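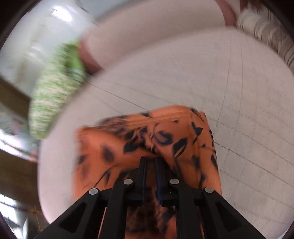 사진 제공: Korkano 제품자료실

Korkano 소형 직물 작업용 상판 시리즈 Torer
모델 구분: Torer 6 / Torer 57

제품 개요
Torer는 의류, 침구, 커튼 등 직물 제품의 펼침, 접기, 검수, 포장 작업에 사용하는 상판입니다. 기존 작업대 프레임 위에 얹어 고정하는 방식이며, 하부 프레임은 포함되지 않습니다. 색상은 밝은 회베이지 단일 색상으로 공급합니다. 주황색 바탕에 검은 잎과 꽃무늬가 들어간 원단처럼 채도가 높은 날염물을 올려도 상판과 원단의 경계가 쉽게 구분됩니다.

표면 특성
표면은 무광 처리되어 있으며 가는 선과 옅은 격자형 선이 있습니다. 조명 반사가 적어 박음질선, 접힌 단, 올 풀림을 육안으로 확인하는 작업에 적합합니다. 얇은 직물을 한쪽에서 당겨 펼 때 걸림이 없도록 마감하였고, 뭉친 원단을 집어 올리거나 옮기는 작업에서도 표면에 보풀이 남지 않습니다. 정전기 방지 처리는 Torer 57에만 적용됩니다.

규격
Torer 6
두께: 33 mm
모서리: 직각, 가장자리 면취
고정: 하부 브래킷 6개
정전기 방지: 없음

Torer 57
두께: 33 mm
모서리: 라운드
고정: 하부 브래킷 6개
정전기 방지: 적용
단위 중량: 약 57 kg

가로와 세로 치수는 주문 시 지정합니다. 두 모델 모두 세로 507 mm 미만은 제작하지 않습니다. 이음 시공이 필요한 경우 연결부 도면을 별도로 요청하십시오.

직물별 사용 지침
면, 면혼방 날염 원단: 별도 조치 없이 사용할 수 있습니다. 신규 날염 원단은 이염 여부를 확인한 뒤 올려 두십시오.
누빔 및 다겹 봉제물: 시접과 단이 겹친 부분을 상판 위에서 강하게 누르지 마십시오. 표면에 눌림 자국이 생길 수 있습니다.
합성섬유 박지: Torer 57을 권장합니다.
젖은 직물: 30분 이상 방치하지 마십시오.

재단칼, 로터리 커터는 상판에 직접 사용할 수 없습니다. 재단 작업에는 Rurnorach 재단 매트를 병용하십시오. 다리미와 스팀 기기도 직접 접촉을 금합니다.

청소 및 유지
일상 청소는 마른 천 또는 물기를 짠 천으로 합니다. 초크 자국은 중성세제를 희석하여 닦은 후 물걸레로 한 번 더 닦습니다. 아세톤, 시너, 연마제가 포함된 세제는 표면 광택을 변화시키므로 사용하지 마십시오. 접착 테이프 잔여물은 Brito 표면 세정제로 제거할 수 있으며, 눈에 띄지 않는 부분에 먼저 시험하십시오. 하부 브래킷의 조임 상태는 6개월마다 점검합니다.

설치 조건
프레임 상단의 수평을 맞춘 후 설치합니다. 직사광선이 장시간 닿는 위치에서는 변색이 발생할 수 있습니다. 상판을 이동할 때는 2인 이상이 양 끝을 받쳐 들고, 모서리를 바닥에 세우지 마십시오.

공급 구성
상판 1매, 하부 브래킷 6개, 고정 나사 1세트, 설치 안내서 1부

주문 및 출고
주문서에 모델명, 가로 치수, 세로 치수, 수량을 기재하십시오. 치수 지정 제품은 제작 착수 후 변경할 수 없습니다. 출고는 매주 화요일이며, 표면 견본은 모델별 1매까지 제공합니다.
운송 중 파손은 수령 당일 포장 상태의 사진과 함께 접수하십시오.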